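The Case for Leaving the Table Alone

There is a school of thought, well represented in the magazines at my dentist's office, that a kitchen table with nothing on it is a table in distress. It needs a runner. It needs a bowl of lemons that will never be squeezed. At the very least it needs a tray, so that the things you didn't need on the table can be not needed together.

I held out against the tray for years and then bought one, a Mistberg, for 34 dollars. Within a week it had a second layer. Coupons went under the napkins. A battery of unknown health moved in beside the pepper mill. By July we were eating dinner at one end of the table, like guests who had arrived early and been told not to touch anything.

My neighbor Gobnait Ó Briain takes the opposite view. She believes a tray is a boundary and that boundaries are healthy. I have seen her tray. It has annexed the sideboard.

So one Saturday I took mine off, along with everything it had been protecting, and wiped the table down. I had forgotten what we paid for. Pale wood, long wavy grain running on the slant, a few places where the lines bulge into arches like a map of hills somewhere with better weather.
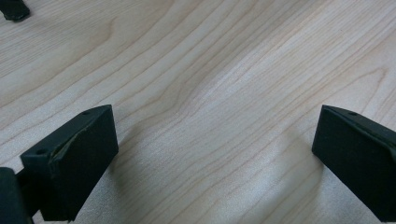
What grain is for

People spend real money on wood grain and then hide it at once. The Brasska catalog will sell you a dining table for 714 dollars and, four pages later, three kinds of cloth to put over it. I understand the cloth if you have toddlers. I have no toddlers. I have a husband who eats toast over the sink of his own free will.

The usual objection is that bare wood shows everything. It does. It shows crumbs, and you wipe up the crumbs. A patterned oilcloth shows nothing, and so the crumbs stay there and start a family. I know which of these my mother would have called clean, and I know she was wrong, and I'm glad this newspaper doesn't deliver to her building.

A second objection is that an empty table looks unfriendly. To whom? The people who come to my house come through the back door, sit down, and put their own things on the table: keys, elbows, a casserole dish they have been meaning to return. They can't do that if the lemons got there first. Noreen Nic Giolla once held a cup of coffee in her lap for an entire visit, out of respect for my centerpiece. We have been friends since eighth grade.

I'm not a purist. I allow one thing on the table at a time, provided it is something we eat. A jar is ideal. I mean a plain glass jar with a wide white lid, the sort that admits what's inside it.
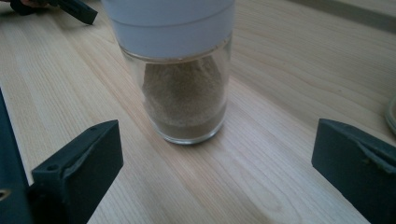

The jar has to earn its spot, too. Mine goes back in the cupboard after supper, where it lives with its relations, and whatever we want tomorrow comes out tomorrow. This takes almost 2 minutes a day. I mention it for the sake of readers who have been told they need a system. Munau makes a system. It's a rack with labeled tiers that revolves, it costs 275 dollars, and I have watched a grown man spin it three times looking for salt.

Gobnait says I'll be back on a tray by Thanksgiving. She may be right. Trays are patient, and there's one in my hall closet at this moment, standing on its edge behind the vacuum cleaner, with the battery still on the shelf beside it. I haven't tested the battery. If it turns out to be good I'll have to find something that takes it, and then I'll have to find somewhere to put that.

The table, meanwhile, seats six again. We are two people, so this is of limited practical use, but on Sunday I did the whole crossword at it with my arms out.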